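From: Ellard
To: stiltis-politics list
Date: 4/23/24
Subject: Re: Who is really running the transition office?

Hi all,

I've been meaning to answer this for a couple of days and kept getting pulled away, so forgive me if some of it has been covered further down the thread. Quoting the bit I want to get my teeth into:

> I don't see why everyone is so worked up about the new mayor keeping
> the old chief of staff. Somebody has to know where the files are. The
> last crowd made plenty of mistakes, but the office kept running and the
> bills got paid. Give the new people six months before you start
> hollering about a sellout. And anyway the chief of staff doesn't vote
> on anything. What harm can one holdover do?

OK, so first off, I agree with the file part! I've worked in two offices where everybody walked out the door at once and it was a mess. Somebody does have to know where things are kept and which phone calls you return the same day.

But "doesn't vote on anything" is where you lose me. Anybody who has tried to get an item in front of the Stiltis council knows the vote is the last five minutes of a very long story. The chief of staff decides what goes on the agenda, what gets a staff report, and what gets sent back for "further review" (and we all know what that means). The Irkness Road bus petition had 3,000 signatures on it and sat in that office from October until after the election. The council never voted it down because the council never saw it. You can't tell me that was a filing problem.

And this was the whole campaign, remember? The new mayor won the ward by 632 votes, and an awful lot of those came from the streets along Irkness Road. I knocked on doors out there with the El Sherbiny campaign and then again for the runoff, and I can tell you what people wanted to talk about – the bus, the bus, and the water bills. They weren't voting for an orderly handover. They were voting to get the old bunch out of the building, and now they look up and the same person is sitting outside the mayor's door with the same calendar.

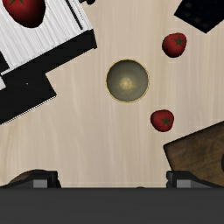

A bowl and tomatoes on a wooden tabletop

Now, the other half of your point, about waiting six months. I used to think that way and I've gone off it. The budget gets drafted this summer. Whoever shapes the draft shapes the year, and by the time your six months are up the money is already parceled out and the council is arguing over crumbs. If the bus isn't in the first draft it isn't happening, period. So for me the time to make noise is now, while the transition office is still taking meetings and the mayor still remembers our names.

I also want to push back a little on the folks on the other side of this thread who are already using the word "betrayal." Come on. We have one appointment we don't like and another one (the planning job) that I think is pretty good. El Sherbiny lost the primary fair and square and then told supporters to get behind the winner, and I don't think those of us who did that should be flouncing off before the first regular council meeting. It makes us look like we only wanted the job for our own side. Which, fine, I did want that! But we didn't get it, and the next best thing is a mayor who has to keep us sweet.

What I'd like to see us ask for is pretty modest:

A public list of what's been sitting in the chief of staff's office, with the date each item came in.

The bus petition on a council agenda before the budget draft is out. They can vote no if they want. I just want to see hands go up.

An end date for the holdover. If the job is to show the new people where the files are, great, put a date on it and throw a nice party.

I sent a first stab at a letter to the smaller group last night and 32 people have said they'll sign, which cheered me up no end. If you want to be added, reply to me off list with your name the way you want it printed and your street. Please don't reply all, it drives the digest readers up the wall. I can live with changes to the wording, but I'd hate to see it turn into one of our four-page specials. One page gets read.

Oh, and to whoever asked about the water bills: I haven't forgotten. That's a separate letter as far as I'm concerned, and I think it should go to the utility board first – the mayor only gets one seat on it. I'll start a new thread when I've dug out my notes from the last round of hearings. If anybody still has the handout with the rate tables, I'd love a copy, mine has gone missing.

Ellard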